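Setting up redirects when you rename pages in Drudlow

Last updated 18 November 2022

Sooner or later someone in your organisation will decide that the page called "About" should be called "Our Story", and it will fall to you to make this happen without breaking every link on the internet. Drudlow has a redirect manager for this. It's tucked under Settings > Addresses > Old Addresses, presumably so you won't be tempted to use it for fun.

You'll need an editor or owner login. Contributors can see the Old Addresses screen and admire it, but the Save button stays grey.

Before you start

Export your list of current addresses. Go to Settings > Addresses and choose Export. You'll get a spreadsheet with one row per page. When I did this for Hukbridge's site, the file came back with 1,081 rows, 399 of which were tag pages for tags used exactly once. If yours looks similar, delete the dead tags first. Redirecting a page no one has ever visited is a fine hobby but a poor use of an afternoon.

Save a copy of the spreadsheet somewhere that isn't your downloads folder.

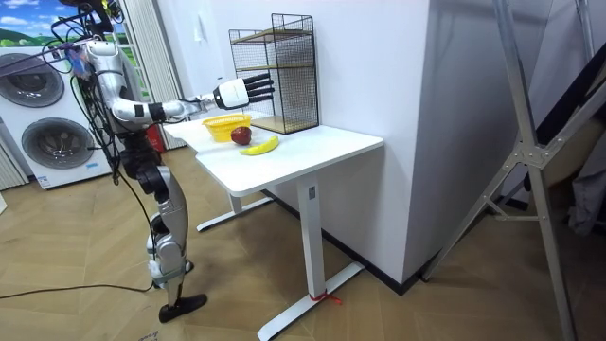
Step 1: Rename the page

Open the page, click the address under the title and type the new one. Stick to lower case letters, numbers and hyphens. Drudlow will accept an apostrophe and then quietly turn it into %27, and you'll be explaining that to your boss in June.

When you save, a box asks if you want to keep the old address working. Say yes. If you've ticked "Don't ask me again" at some point in a fit of confidence, the box won't appear and you'll have to add the redirect by hand, as in step 2.

Step 2: Add a redirect by hand

Go to Old Addresses and click Add. There are two fields:

From: the old address, starting with a slash and leaving off the domain.
To: the new address, same format. If you're sending people to another site, use the whole thing, https included.

Leave the type set to Permanent unless the page is coming back. "We might bring it back" doesn't count.

Step 3: Add a lot of redirects at once

Past 20 or so, typing them in gets old. Take your spreadsheet, keep only the two columns named from and to, save it as CSV and use Import. The column names have to be in lower case. The error message for getting this wrong is "File is empty", a bold claim to make about a file you've just spent an hour filling.

Step 4: Look for chains and loops

A chain is when A goes to B and B goes to C. Visitors still arrive, only slower. A loop is when A goes to B and B goes back to A, and visitors get a browser error with your name on it. Click Check at the top of Old Addresses and Drudlow will list both. My first check on the Hukbridge site turned up 74 chains, most of them dating from a rebrand and the later un-rebrand.

Fix a chain by pointing A straight at C. Fix a loop by deciding which page you meant, then deleting the other rule.

Step 5: Clear the cache and test

Choose Settings > Cache > Clear, then try a few old addresses in a private window. Your normal window remembers where it was sent last time and will hold onto that belief longer than is healthy.
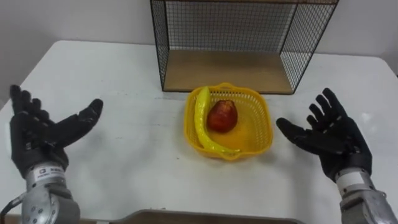 Cường Lương: Does the import overwrite rules that are already there? I've got a few hand-made ones I'd like to keep, and the help page just says existing rules are "handled".

They're handled by being replaced, but only where the from address matches exactly. A trailing slash counts as a difference, so /contact and /contact/ are two separate rules. Export your old rules before you import and compare the two files.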